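Section 7 - Daily set-up and care of the two-arm egg handling table

This section covers the Trestuvow table cell: two Jakab arms on one work table, each with a two-finger gripper. It replaces the loose sheets kept in the Kalline binder. Read Section 2 (power and emergency stop) before starting. Changes to this section go through Marjan Tehrani at the Britcombe site.

Revision 12/13/23.

Left and right always mean the robot's left and right. An operator facing the robot from the near edge of the table has the robot's right arm at the left hand side. Labels on the cables, the pendant and the spare parts bins all follow this rule.

## 7.1 Before power-on

1. Check that both emergency stop buttons are released and within reach of the operator and the observer.
2. Check the bolts at each base plate by hand. If a plate moves at all, stop and go to Section 9.
3. Wipe the table surface with a damp cloth, then a dry one. Do not use spray cleaner near the base plates or the gripper cameras. Liquid that gets under a plate can reach the connectors.
4. Look over the cables behind both bases. Each connector must be fully seated. Push on the body of the connector, not on the cable.
5. Look over the cable run along the near edge of the table. Cables may cross each other but must not hang over the table surface or loop around a bracket.
6. Follow the wrist cable of each arm from the gripper upward. The loop must be wide enough for a full wrist turn. A loop that is pulled flat will wear through at the connector.

> **CAUTION:** Do not tie the wrist cable tight to the forearm to tidy it up. The cable needs slack. Two cables were damaged this way in May.

## 7.2 Power-on

1. Switch on the controller for the right arm and wait for the ready tone.
2. Switch on the controller for the left arm and wait for the ready tone.
3. Check the indicator lights at both base plates.

| Light | Meaning | Action |
|---|---|---|
| Green, steady | Ready | Go on to 7.3 |
| Green, blinking | Brakes engaged | Release brakes from the pendant |
| Amber | Joint position not confirmed | Run the joint check, Section 4 |
| Red | Fault | Note the code, switch off, see Section 9 |
| Off | No power at the base | Check the supply cable |

4. Do not continue with one arm ready and the other not. The program will start in this state, but the collision check between the arms will be off.

## 7.3 Gripper check

Do this check with nothing on the table.

1. Raise both arms to the service position.
2. Open each gripper fully, then close it fully at slow speed. The fingers must meet along their whole length.
3. Wipe the finger pads with a dry lint-free cloth. Dried egg on a pad changes the grip and must be removed completely. Use warm water on the cloth if needed and let the pad dry before use.
4. Check the pads for cuts. Replace both pads of a gripper together.
5. Open the camera view for each gripper on the pendant. Both fingertips must be visible and sharp. If the view is cloudy, clean the lens with a lens cloth only.
6. Set the grip force to the value on the card inside the controller door. Do not raise it to cure a dropped egg. Check the pads and the approach height first.

NOTE: Finger pads have a service life of 1000 closing cycles. The count is shown under Tools > Gripper and must be reset by hand after a pad change. The count does not reset when the gripper itself is swapped.

## 7.4 Placing the bowl and the carton

The program finds the bowl and the carton by camera, but only inside the marked work zone. Items set outside it are ignored without a message.

1. Move both arms to the wait position. The grippers stay above the table at the two sides.
2. Press Hold on the pendant and keep it active while hands are over the table.
3. Set the bowl on the side of the robot's right arm, a short distance from the fingertips of that gripper. Use the plain white bowl. Clear glass bowls are not found reliably.
4. Set the carton near the center of the table, with its sides in line with the table edges. A carton turned more than seven degrees will be rejected at the start of the run.
5. If the carton has a hinged flap, lay the flap flat and pointing at the near edge. A flap that stands up will be struck by the wrist on a low approach.
6. Place the eggs by hand for the start layout called for by the run sheet. In layout B, both the bowl and the carton start full, four eggs in each.
7. Keep the stretch of table between the bowl and the carton clear. The arms use it to pass over and, on a failed grip, to set an egg down.
8. Check that the left gripper is waiting well to the side of the carton, with open table below it.
9. Take hands away and compare the table with the layout B reference before releasing Hold.

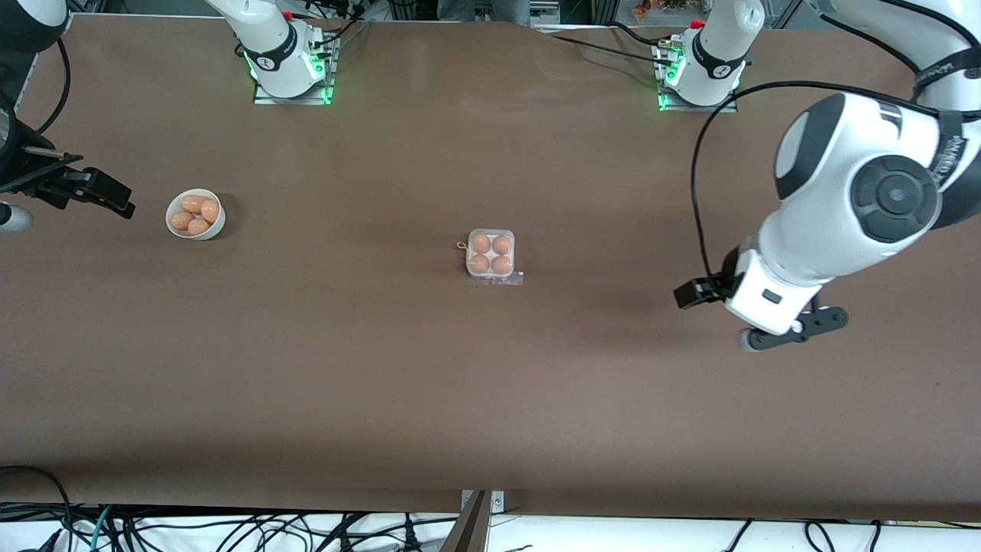 ## 7.5 First run of the day

1. Set the speed to low on both arms. The setting is kept per arm and must be made twice.
2. Stand at the near edge with one hand at the emergency stop. A second person may stand behind the table between the bases but must stay back from the table edge.
3. Release Hold and start the program.
4. Watch the first approach of each gripper. The fingers should come down on both sides of the egg without touching the next one. Press Hold if a finger touches a neighboring egg, the bowl rim or a carton wall.
5. Let the run finish. Check each egg for hairline cracks by turning it under the lamp.
6. If no egg is cracked, set both arms to normal speed.
7. Log the run with the layout letter, pad count and operator initials.

> **CAUTION:** Do not reach in to catch a rolling egg. Press Hold first. If the egg falls, leave it until both arms have stopped.

## 7.6 Common faults

**Carton not found.** Clear plastic cartons are picked out by their edges and by the eggs in them. An empty clear carton may not be found on a dark table. Place one egg in any cup and run the search again. Strong light from one side can also cause this fault - close the blind before changing any camera setting.

**Gripper stops above the egg and does not close.** The approach height is wrong or the egg size is set to the wrong grade. Check the grade on the run sheet. If it is correct, redo the table height touch-off in Section 4.

**Egg slips during the lift.** Clean the pads. If the egg still slips, change the pads. Eggs straight from cold storage collect moisture and should stand at room temperature until dry.

**Bowl moves during a pick.** The gripper is entering too close to the rim. Move the bowl a little farther toward the table center and search again. Do not tape the bowl down. A fixed bowl will crack an egg where a free one would slide.

**Wrist cable touches the forearm during a turn.** Press Hold, move the arm to the service position and reset the loop as in 7.1, step 6.

**Both arms stop together with no fault code.** The collision check has tripped. Move one arm back by pendant, then the other. Do not push the arms apart by hand with the brakes on.

## 7.7 Cleaning up a broken egg

1. Press Hold, then move both arms to the service position.
2. Switch off the controller nearest the spill. If egg has reached the area between the bases, switch off both.
3. Lift off the bowl and the carton. Discard the carton if egg has run into the cups.
4. Take up the egg with dry paper towel, working away from the base plates and away from the near edge cables.
5. Wash the surface with warm water and mild soap, then dry it fully.
6. Remove the finger pads if they were touched and wash them separately. Refit them dry.
7. Repeat 7.3 in full before the next run.

## 7.8 Shutdown

1. Remove all eggs, the bowl and the carton.
2. Move both arms to the rest position. Wait for the brakes to click.
3. Switch off the left controller, then the right.
4. Cover both grippers with the cloth sleeves. The sleeves go over the camera as well as the fingers.
5. Enter the closing pad count in the log.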